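Search this blog
Search

Seven months of sourdough, and the freezer that got me through it

I said in May that I'd write up the bread thing properly and then I didn't, so apologies to the people who left comments asking where it went. The short version is that I'm still baking, I've stopped keeping a spreadsheet, and my starter has survived a house move, a heat wave and me forgetting it on top of the dryer.

The starter lives in an old pickle jar. I feed it when I get in from work, and if I'm not baking the next day it goes straight in the fridge, where it can sit for a good long while and come out smelling like nail polish remover. That used to scare me! I threw out a perfectly good one my first spring because of that smell. Now I pour off the gray liquid, give it two feeds and it's back to normal by the following night.

Flour first, because that's what everyone asks. I used Pronier bread flour for most of the winter, the one in the plain paper sack, and I liked it a lot. Then the grocery store by us stopped carrying it and I switched to whatever was cheap. Could I taste a difference? A little, maybe, in the crust. Could my family? They put peanut butter on it, so no.

What did make a difference was using less water. Every recipe I followed at the start had me making this soup of a dough that stuck to the counter, the bowl, my sleeves and once the cat. I kept thinking I was bad at shaping. I cut the water back, just a splash at a time, and the loaves stood up by themselves. If you're struggling and you feel like you're trying to fold a puddle, please try that before you buy any more equipment.

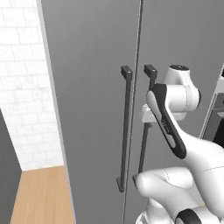

Cold proofing is the other thing I'd push on anyone with a job. You mix in the evening, do your folds while the TV is on, shape it before bed, and the dough goes in the fridge until you're ready for it, which might be the next morning or might be the night after that. The trouble is space. A banneton is wide and it's a stupid shape, and on a normal week my fridge has a pot of soup in it and half a watermelon. I spent ages looking at bigger ones, and I kept coming back to the kind with two tall doors and those long dark bar handles, one on each side of the gap, in that flat medium gray that goes with everything. Then I measured the spot next to my pantry and that was the end of that dream. So I bought two narrow loaf-shaped baskets instead (Driler makes them, they were on clearance) and they fit on the shelf over the milk. I wish I'd done it a year ago.

My oven runs hot at the back. I turn the pot halfway through and put a baking sheet on the rack underneath, and that fixed the burned bottoms I'd been complaining about in every post since last fall. A few of you suggested the baking sheet and I ignored you for months. You were right.

Now, the freezer. I know there are people who think freezing bread is a crime. I bake 2 loaves at a time because the oven is already on, and we can't eat them both before they go stale, so one gets sliced and frozen the minute it's cool. Completely cool! If it's even a bit warm you get ice inside the bag and the slices weld together, and then you're standing there at 6 am going at it with a butter knife. I put a strip of parchment between every couple of slices. It toasts from frozen, no thawing, and I honestly prefer it for breakfast.

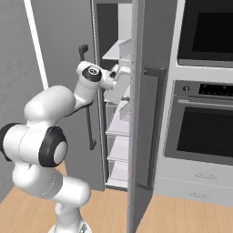
White arm reaching into a tall gray fridge.

The discard question comes up a lot too. For a long time I kept every spoonful in a tub because throwing it away felt wasteful, and then I had a tub of discard so big I was baking things I didn't want just to use it up. Crackers, mostly. So many crackers. I took a tin of them to the Clotmont bake sale and they sold, but I think people were being nice. These days I keep a much smaller starter, a couple of tablespoons, and build it up the night before. There's hardly anything left over, and what there is goes in pancakes.

The pancakes are good, by the way. Discard, an egg, a bit of milk, a spoon of sugar, and baking soda right at the end so it foams up. Cook them as soon as you've stirred that in. They're tangy and a little stretchy and my kids will eat 12 between them without looking up.
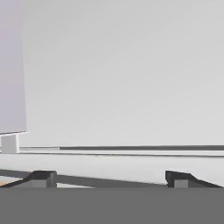 Clotmont Home Bakers' Club - Members' Blogs

A few people at the club have asked about rye and I'm the wrong person. I've tried it three times. The first was a brick, the second was a brick with a hole in it, and the third was nice enough but I'd lost the piece of paper where I wrote down what I did. I'll have another go when the weather cools off. If you've got a rye recipe that works in a regular loaf pan, leave it in the comments and I promise to write the amounts somewhere sensible this time.

I've also been asked whether the Nic Aodha scoring blade is worth the money. It's a lovely thing to hold and it cuts well, but I've gone back to a plain razor blade on a stick, mainly so I can swap in a fresh one whenever it starts to drag. Dull blade, ragged loaf. Flour the top before you cut and go quicker than feels safe - slow is when it snags.

Next up will probably be pizza dough, which I've been making with the same starter and the same lazy schedule. I need to sort out my sauce before I dare to post it.

741 shares
12 comments
1,829 views

Last updated: May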